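Why Did the Robot Drop the Tray?

Robots make mistakes. Some are easy to spot, like a robot that bumps into a wall. Others take people a long time to figure out. This page is about a mistake made by a robot arm named Drimon, and how two engineers found the cause.

What Drimon was supposed to do

Drimon was built by a small company called Denura, in the town of Randdale. It has one arm and a gripper at the end of it. A gripper is a robot's hand. Most grippers don't have five fingers like you do. Drimon's has two, and they open and close like a clothespin.

Drimon's job was to pick up a small, light tray from a table and put it on a shelf. It had done this many times in tests. Then one morning in April it picked up a tray, lifted it, and let go too early. The tray hit the floor. The next tray was fine. The one after that fell too.

Nothing was broken and no one was hurt, but a robot that drops things can't be trusted near people. What if the tray had been full of glass cups? Shobha Unnithan, the engineer in charge, pressed the red stop button and wrote down everything she could remember.

What is a fault?

A fault is something wrong inside a machine or in its instructions. A failure is what happens because of it. The tray falling was the failure. The fault was still hiding.

Think about a bike with a loose chain. The loose chain is the fault. When the chain slips off and you can't pedal, that is the failure. If you only put the chain back on and never tighten it, it will slip off again.

First guess: weak fingers

Shobha thought the fingers might be too weak. She tested how hard they squeezed, and they squeezed just as hard as they should. She also looked at the pads. A pad is the rough or rubbery part inside the finger that keeps things from sliding. The pads were in good shape.

Second guess: bad examples

Drimon learned its job by example. People did the job first, using grippers they held in their own hands. Cameras recorded the work, and square black-and-white markers helped a computer work out where each gripper was. Then Drimon practiced copying what the people did. It learned from 900 recordings.

So the engineers went back to how the examples were made, with the grippers, the trays, and a tablecloth on the table. 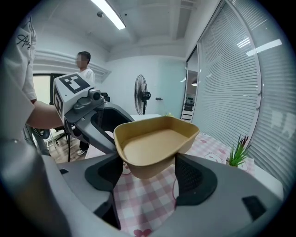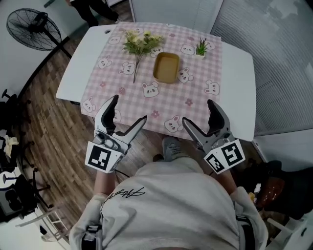 Hagos Seyoum had the slow job. He watched the recordings one by one and made a note each time the fingers opened. In most of them, the person lifted the tray, moved it over, set it down, and then opened the fingers. That was the right order.

But in 78 of the recordings, the fingers opened while the tray was still a little bit above the place where it was meant to go. The people making the examples had been in a hurry. The tray was so light that a tiny drop made no difference to them, and they moved on to the next one.

Drimon couldn't tell that this was a shortcut. It learned that opening the fingers in the air was sometimes allowed. It didn't learn how high was too high.

Why didn't the tests catch it?

The tests used a low shelf. When Drimon let go early, the tray fell such a short way that it landed flat, and the computer marked the test as passed. Later the shelf was moved higher and farther away. Now the arm had a longer trip to make, and an early release sent the tray to the floor.

A test can only find the problems it is looking for. This one checked where the tray ended up. It did not check when the fingers opened.

How they fixed it

Hagos took the hurried recordings out of the set. People made new ones to replace them, and this time they waited until the tray was resting on something before they let go.

Shobha added a safety rule called Mahama. The rule says the fingers must stay closed until a sensor feels the tray being held up from below. A sensor is a part that measures something, such as heat, light, or a push. If the sensor feels nothing, Drimon stops moving, keeps holding the tray, and beeps for help.

Then they tested again, 800 times, with the shelf at different heights. Drimon dropped 2 trays. Both times the sensor wire had come loose, so the wire now has a clip to hold it in place.

Staying safe around a robot arm

Stay behind the line on the floor when a robot arm is switched on. Don't reach in to catch something it has dropped, even if the arm looks still. It may be waiting for its next instruction. Tell an adult, and let the person in charge press stop first.

Try it yourself

You need a friend, a clothespin, and a folded piece of paper. Write down steps for moving the paper from a table to a chair with the clothespin. Your friend has to follow the steps exactly and can't add anything. Leave out the step that says when to open the clothespin, and see what your friend does. Then write the step in and try again with a taller chair.

Words to know

Gripper: the part of a robot that holds things.
Fault: something wrong in a machine or its instructions.
Failure: what happens because of a fault.
Sensor: a part that measures something.
Release: to let go.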